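The Heltmont Hens

The hen I wanted was not for sale. The man at the gate told me so twice, and then he sold her to me for 30 pounds, plus a sack of layers' pellets I didn't need. She was a big speckled thing with one bad toe, and she glared at me all the way home from the back seat of the car.

I called her Gulyás, after the stew. My sister said that was cruel. I said it was a warning.

By then I already had six others, all bought sensibly from the place at Anier, and all of them as dull as dishwater. They ate and they laid and they went to bed when it got dark. Gulyás made seven, and from the first evening she wouldn't go in with the rest. She roosted on the roof of the henhouse with her back to me. I stood underneath in my slippers and begged. Then I fetched the stepladder, and she waited until I was on the top step before she hopped down the other side and walked in by herself.

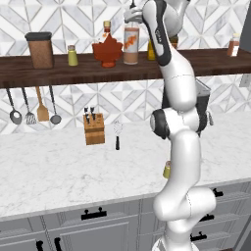 January

It was a bitter month, that one. I broke the ice on the drinker every morning with the heel of my boot, and I put petroleum jelly on seven combs, which is a job I'd not wish on anyone. The egg count dropped to none. I'd expected that. What I hadn't expected was the noise.

It came every night a bit after two. It wasn't a fox noise - I know those, and they make the hair stand up on your arms. It was more like somebody humming through a comb and paper. I lay there listening to it for most of a week before I got up and went out with the torch.

The six dull ones were asleep in a row. Gulyás was in the end nest box with her feathers puffed out to twice her size, humming. When I put my hand under her she let me, and she'd never let me do anything before. She was sitting on a stone. It was a plain grey stone, smooth on one side, from the path I should think, and it was as warm as toast.

"You daft bird," I said. She went on humming.

I did what you're supposed to do with a broody hen. I lifted her off. I shut the nest box. I put her in a wire crate with a draught going underneath, and I took the stone and threw it over the hedge into the Plurkodero side, where the old orchard is. In the morning the crate was open and she was back in the box. So was the stone.

I threw it further the next time. My arm ached for two days.

Well, you can only lose to a chicken so many times. I rang the farm shop at Heltmont and asked for fertile eggs, and they said not in this weather, love, try us at Easter. So I tried the other six. They had no cockerel, so that was no use, and anyway they weren't laying. In the end I left her to it. I marked the calendar in the kitchen, purely out of habit, and counted off the days the way you would with proper eggs. I even stopped turning the radio on in the shed in case it bothered her.
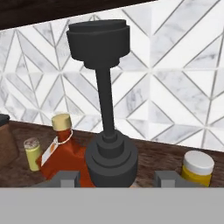
Heltmont & District Poultry Club - Members' Stories

On day 20 it snowed. I went out at dusk to shut them up and the humming had stopped. Gulyás was standing beside the nest, very upright, looking pleased with herself in a way I didn't care for. The stone had a crack in it. I bent down with the torch, and from inside I could hear tapping, slow and patient, with a long rest between each go.

I know what the books say. Don't help. If you help them out too early they bleed, or they never get their legs right, and you've only yourself to blame. So I turned a bucket over and sat on it. The snow came in under the door and the dull ones shuffled up along the perch to make room for each other. I'd left a pan of potatoes on the hob and I remember thinking they'd boil dry, and they did.

Somewhere past midnight Gulyás climbed into my lap, bad toe and all, and began to hum again. The tapping answered her.

I put my coat round the both of us and waited.

64 likes
7 comments
3463 views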